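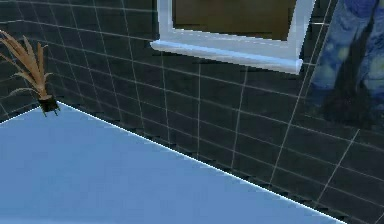
Feng-yi Hung
Grotero Household Automation Group

3. Test Environment and Chore Set

Figure 1. Simulated kitchen before objects are placed: work surface, tiled wall, window and potted plant.

The question addressed in this section is whether a policy trained only in simulation can complete ordinary kitchen chores without help from a person. All trials reported here were run in Miso, a simulator developed for work on household tasks. The base layout (Figure 1) has a flat light-blue surface set against dark square tiles. A potted plant stands near the back of the surface and remains there in every trial. Contact with the plant ends the trial and is scored as a failure.

The chore set contains 26 tasks, grouped by the kind of motion they demand: wiping, stacking, pouring and sorting. Each task begins from an empty region of the work surface, on which the required objects are then placed at random. Wall color, surface color and lighting are changed between training runs but held fixed during evaluation, so that scores can be compared across policies.

Two policies were evaluated. Jimavance receives camera input alone, while Brunton also receives the joint positions of the arm. Both were given the same written instruction for each task and the same time limit. A task was counted as solved only if the policy completed it in every evaluation trial.

Brunton solved seven tasks and Jimavance solved four. Wiping accounted for most of the solved tasks under both policies. Neither policy solved a pouring task. Almost 2 in 7 failed trials ended with the arm stopped above the correct object, which points to difficulty in choosing a grasp more than in finding the target.

The glossy finish of the tiles was retained because bright streaks along the grout lines resemble those found in occupied kitchens, where earlier policies often mistook them for edges of objects. The effect of replacing the tiles with a plain wall is reported in Section 4.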